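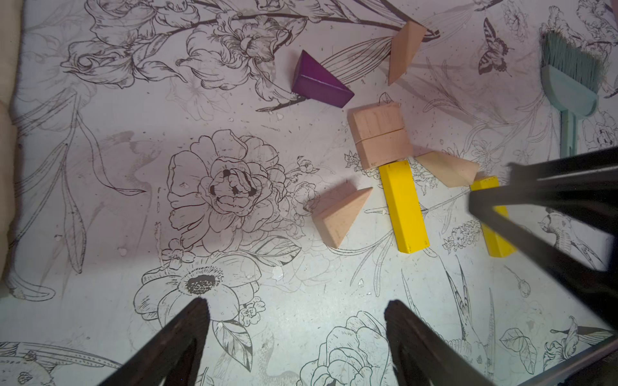 Photo: Nusell

News > Local > Shops & Homes

2018-02-07 | By the Nusell shops desk
105 shares | 13 comments

I've got good news for anyone who has ever stood in a shop stroking a roll of wallpaper they can't afford. Jollodska, the little pattern shop on Enriquez Street, is staying open! The lease was due to run out in May and I'd heard all sorts of gloomy talk, but the shop has signed up for another 12 years in the same building, and it's taking on the old shoe repair unit next door as well.

I popped in yesterday for a nosey and stayed far longer than I'd meant to. The wall between the two units comes down next month, and the new half will be for papers, with the fabrics and table coverings staying put on the left as you go in. There'll be a proper cutting table too (at the moment they do it on the counter, and you have to shuffle back into the doorway whenever someone wants more than a couple of metres).

Big prints are what people want just now, I'm told. Butterflies and moths on pink have been flying out, and so have the plain black line drawings of plants on a pale ground, which I'd happily have all over my kitchen. I did ask about stripes. Stripes are slow.

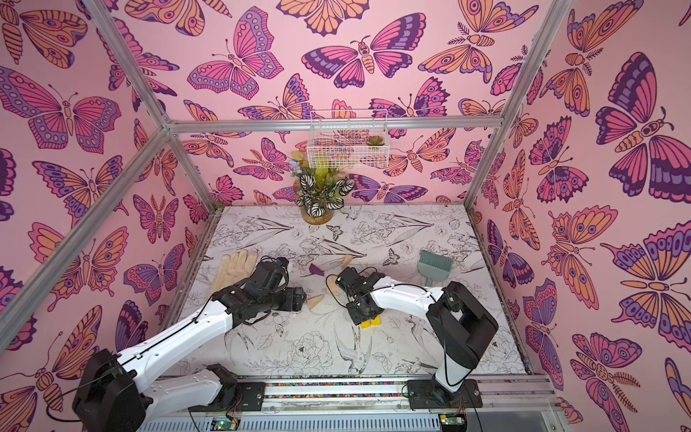 Butterflies and moths on pink, with a bit of greenery.

The bit I'm most pleased about is the remnant bin, which is getting its own corner. Offcuts will be £20 a bag, and you can fit a surprising amount in a bag if you roll tightly. I did my hall cupboard out of one last year and only had to cheat behind the coats.

Parking is still a pain, mind you. The Tronine car park stays shut on the lower level while the drains are done, so you're best off getting the bus to the library and walking down. The shop will close for a week during the building work, dates to go up in the window once the builders have settled on them, and orders already placed can be picked up from the back door on the yard side. Ring the bell twice, as the first ring doesn't always work.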